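Mendes opens second repair shop in Bikcombe

Bikcombe, September — Mendes, the household repair company from Todcombe, is pleased to announce the opening of its second shop. The new location is on Plistell Street, next to the post office, and it will serve customers from Bikcombe and the villages near it.

The company repairs kettles, lamps, sewing machines and small kitchen appliances. In the last year the Todcombe shop received roughly 1,000 items, and many customers were traveling from Bikcombe by bus. "We heard the same request again and again," the company says. "People like to repair their things, but they do not like to carry a heavy mixer for one hour."
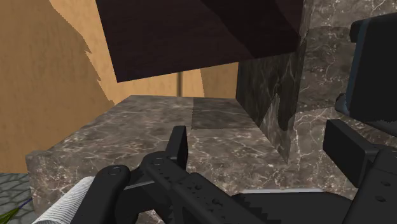 The Bikcombe shop will accept items every morning from 8 a.m. Most repairs will be ready in 3 working days. Customers receive a written price before the work begins — if they do not agree with it, they pay nothing.

In the opening month, inspection of lamps and kettles is free of charge.

Contact: Mendes, 111 Plistell Street, Bikcombe. The Todcombe shop keeps its usual hours.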